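Progress report to the Morness Fund
Shirt folding at the Hovdale workshop, second period (through July)

Dear friends at Morness,

Thank you for your patience with this report, which comes to you a little later than we promised. Most of the delay has to do with the left arm, and I would like to tell you the whole story of that, because you have been generous with us and because it used up a fair part of the period.

When we last wrote, we were planning to reach 1000 complete folds by the end of this period. We stand at 543. The first part of the period went very nicely, and there were afternoons when the two arms went through shirt after shirt with hardly a word from any of us. Then, at a little past three one afternoon, the left gripper closed on a collar and did not open again when it was told to. The right arm had already started its pull toward the hem, and between the two of them they stretched a perfectly good shirt until the seam at the shoulder gave way. The operator pressed the stop button and both arms halted. There were no injuries, I am very glad to say, and the table and the arms themselves came through fine.

We thought at first that it was a one-time thing. It was not. Over the next 30 folds we had the same fault again, and when we went back through the logs we found 9 cases in all, several of them so short that the shirt had simply slipped free and the run had carried on. I am a bit embarrassed that we missed those, and we have changed the way we read the logs so that a late release now shows up the same day.

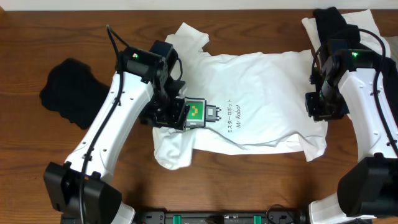
Both arms at the table with the Mr. Robot shirt, left gripper at the neckline.

The cause took us longer to find than I would have liked. We suspected the motor in the gripper, and we swapped it for a spare from Layug, and the fault came back the very next morning. After that we blamed the software (and had a few rather grumpy days over it). In the end it was the cable. Where it bends at the wrist it had worn inside the jacket, and at certain angles the open command was lost on the way. The collar grip happens to put the wrist at just that angle, so the trouble nearly always came at the start of a fold and hardly ever later on.

We have fitted a new and slightly longer cable from Ineck, with a wider bend at the wrist - it looks less tidy but it moves freely. We did the same on the right arm while we were at it. We also added a check in the software: if either gripper does not report that it has opened, both arms stop pulling and wait for a person. The check sometimes stops a fold that was going along fine, and we are still adjusting it. For now we would much sooner have the extra stops.

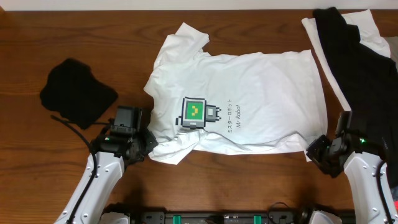

Is it safe to work beside the arms while this is being sorted out?
Reaching over the table is allowed only when both arms are stopped, and a second person has to be at the stop button for every run. We will keep to that until the end of the next period at the earliest.

On money, the cables were cheap and the spare motor will be kept for later use, so we are not asking for anything extra. What we lost was time. We would like to ask, if you are willing, to move the target of 1000 folds to the end of the next period, and to put off the work on long sleeves until we get there. The budget lines would stay as they are.

The cable makers at Ineck have asked for the worn piece so they can cut it open, and we will send you their findings when we have them. You are very welcome to visit us at Hovdale in the meantime. Mornings are best, as we do our maintenance after lunch.

With warm thanks,
The Hovdale workshop team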